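11 March 2022, Ernby bench, cloth cell

Episode 42 stopped on a protective fault during the close. Gripper was commanded to full close on the cloth; the position reading stalled part way and the controller dropped torque 2 seconds later. Arm held where it was. E-stop not needed, but Warrick pressed it anyway and I have no complaint about that.

Log gives code 2972 on the gripper channel, which the Trirham manual lists only as "following error". Repeated the close with no cloth under it: 3 tries, one stall, two clean. So the fabric isn't the cause, or not all of it. Supply voltage at the connector was normal throughout. Cable swapped for the spare, no change.

Gaetano Bassi thinks the approach height is too low and the fingertips are being loaded sideways before they start to travel. He had the same on the Hollis rig in August and cured it by raising the approach. I'd sooner look at the drive first, as a stall in free air can't be blamed on the table.

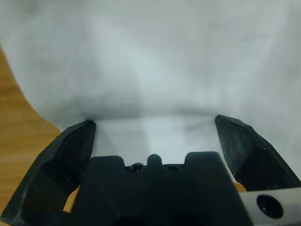
Side load is still worth ruling out. The approach height was set by eye when we changed over to the thinner cloth and was never measured. With the fingers wide apart and both tips on the fabric, the creases fan out from the right tip, so I'm taking that side as the first suspect for excess contact. Feeler gauge under each tip before anything else is moved.

To do:
Strip the gripper and check the drive for debris (me).
Raise the approach and rerun the batch, old torque limit (Warrick Goodwin).
Ask Fivosness for the full fault table.

Cell stays locked off until the first item is done. Episode 42 marked as failed, not deleted.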